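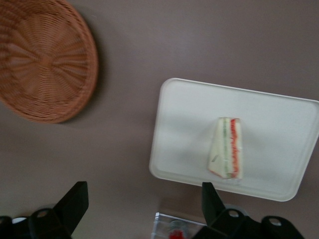
Según Solène Joly, el fallo no está en la percepción: la máscara del sándwich sale bien en todas las capturas que ha revisado y lo que llega mal es la pose que recibe el planificador.

Ticket: Flekon, módulo de agarre
Abierto: enero de 2023
Asignado a: Yiğit Karaca
Estado: en observación

Síntoma
Con el sándwich en la bandeja blanca, el planificador devuelve "sin solución" en 27 intentos de la tanda. Con la cesta de mimbre como destino no hay errores de planificación.

Comprobaciones
Calibración mano-ojo repetida. Sin cambios.
Límite de iteraciones subido a 4,000. Sin cambios, solo tarda más.
Borde de la bandeja quitado del mapa de colisiones - el plan sale a la primera.

Causa
El nodo de Cullis infla todos los obstáculos con el mismo margen. El borde de la bandeja crece hasta tapar la aproximación de los dedos, y la pose se corrige hacia arriba antes de llegar al planificador. Eso explica lo que veía Solène.

Cambio aplicado
Margen propio por objeto en el fichero de escena. Para la bandeja, 2 mm. El resto se queda en 4 mm.

Pendiente
Arne Stöcker pide repetir la tanda con el recipiente transparente, porque la nube de puntos ahí llega con huecos. Se abre ticket aparte. Este se revisa en febrero.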